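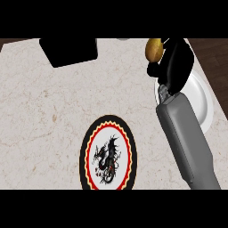
Pledbridge Homes opens second stage of kitchen renewal programme

Pledbridge Homes has confirmed that the second stage of its kitchen renewal programme will begin in June. A total of 117 homes on the Plavon and Nguyen Court estates are included, following the completion of work at 63 homes in the first stage.

Each household will receive new cupboards, a new sink and a new worktop. Electrical sockets will be tested and moved where they no longer meet the current standard. Cookers and other appliances belonging to tenants will be disconnected and refitted by the contractor, Sutico, at no cost to the tenant.

Work in each home is expected to take around 10 working days. Tenants will be without a sink for part of that time, and a temporary supply of drinking water will be arranged on request. Households with a disabled member, or with a child under one, may ask for a move to a guest flat while the work is carried out.

Rafferty Alcantara, Head of Planned Works, said: "The first stage showed us that tenants wanted more notice and a wider choice of finishes. Letters will now be sent seven weeks before work starts, and the range has been extended to include several pale and veined surfaces which were often asked for."

Samples of all finishes may be viewed at the Pledbridge Homes office. Tenants who do not return a choice form will be given the standard finish for their block. Choices cannot be changed once an order has been placed.
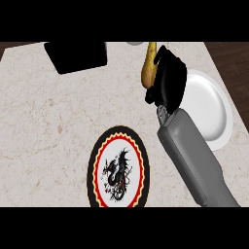
Fine brown veining on a pale, stone-like surface.

A care sheet will be left in every home when the work is signed off. Tenants are asked to wipe up spills promptly, to use a chopping board and to place hot pans on a stand. Bleach and scouring powder should not be used on any of the new worktops. Damage caused by normal wear will be repaired under the existing repairs service.

Mei Iwasaki, Tenant Liaison Officer, will hold drop-in sessions at both estates before work begins. Dates will be displayed in the entrance of each block. Tenants who need the care sheet or choice form in large print or in another language should contact the liaison team by telephone or in writing.

Homes on the remaining estates will be surveyed before a third stage is put to the Board for approval.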